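# Grapes in wooden crates for a harvest table – how do I keep them from going soft and rolling everywhere?

**Kátia Paiva**

Hello everyone! Every October our little neighborhood market in Kamton puts up a harvest corner, and this year I said yes to doing the fruit before I had really thought it through. I have slatted wooden crates, a couple of dark stands to set them on, and a budget that is mostly gone already (the crates were the splurge, and I would buy them again tomorrow).

My plan is green grapes in one crate and purple in the other, with a few leaves for color. When I tried it at home last weekend the bunches sank right down to the bottom, the loose grapes found every gap between the slats, and by evening the ones underneath were squashed and sticky. I also can't decide if I should keep the two colors apart or mix them. The display has to look decent from Thursday morning until we close. Any help is welcome, even if it's "Kátia, use apples."

**Lorna Mangubat**

Oh, don't use apples, grapes are so much prettier! I did the fruit for our church supper for years and went through all of this with the same kind of crate.

First, don't wash them beforehand. Wipe off anything dusty and leave the bloom alone, that soft powdery look on the skin is half the charm. Keep the bunches in the fridge until the last moment you can stand, and let them go out dry.

Second, fill the bottom. I crumple brown paper quite firmly and lay a folded dish towel over it, so the fruit sits high and nothing drops between the slats. Then put one really big bunch in each crate, stem toward the back, and let it hang forward a little if it wants to. Small bunches always look like leftovers to me – maybe that's only my eye.

I would keep your colors apart. Green on one stand and dark purple on the other, with some floor between them, so people notice each one on its own. If the green crate looks thin, tuck a couple of bigger green fruits into a back corner. They fill the space and hardly need any looking after.

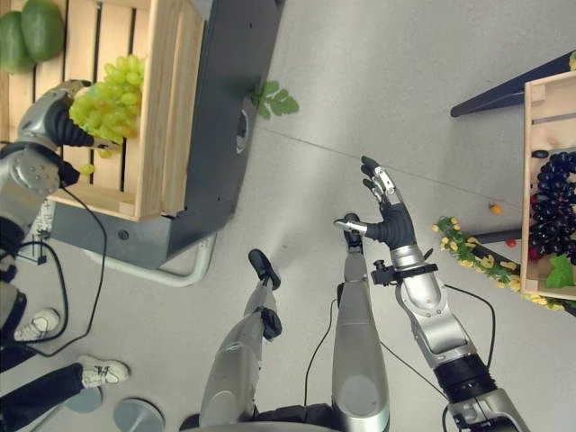 Amedeo Martinelli would go easier on the leaves than most people do. One or two for each crate is plenty, in his view, and he'd set them out at the very end, because real grape leaves curl by lunchtime and then slide off onto the floor, where somebody's shoe finds them. He keeps spares between damp paper towels in a lunchbox and swaps them at noon. He also thinks the towel under the fruit should be a dark one, after a white one of his picked up purple stains that never came out.

**Kristine Maglaya**

Just get fake ones?? Mine have been in the same bowl for years and all I do is dust them.

**Kátia Paiva**

Thank you all so much! Brown paper and a dark towel it is, and I've already found a lunchbox for the leaves. Kristine, I did think about it, but people will want to taste them and I'd feel terrible. I'm off to ask the produce man for his two biggest bunches.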